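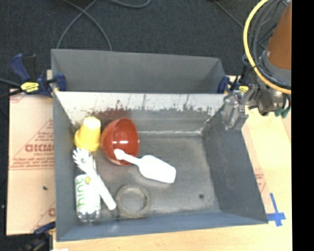 Rentrée à la fac : trucs pour tenir en cuisine commune

Notés vite fait, à compléter. Valable pour une chambre en résidence universitaire, 8 par cuisine chez nous.

Frigo : nom + numéro de chambre sur tout. Au marqueur, pas au stylo bille, ça s'efface. Le bac du bas prend l'eau, ne rien y mettre en carton.

Riz d'avant partiel : 300 g le soir, étalé sur une assiette pour qu'il refroidisse vite, puis frigo direct. À manger le lendemain, pas trois jours aprés.

Plaques : une seule à la fois avec la bouilloire, sinon ça saute. Testé en pleine semaine d'examens, 29 messages sur le groupe.

Casserole brûlée : bicarbonate, eau chaude, une nuit. Frotter le matin avec une éponge douce. Recommencer si besoin.

Boîtes qui sentent la sauce tomate : les laisser ouvertes au soleil, rebord de fenêtre. Marche aussi pour les gourdes.

Pâtes au four : 130 g par personne, crues. Plus si entraînement le soir.

État des lieux en avril : dégivrer la veille, serviette par terre. Pas de couteau pour casser la glace !! Joints du frigo au vinaigre, hotte au liquide vaisselle bien chaud.

Merci à Carmela Ortuño pour le coup du riz.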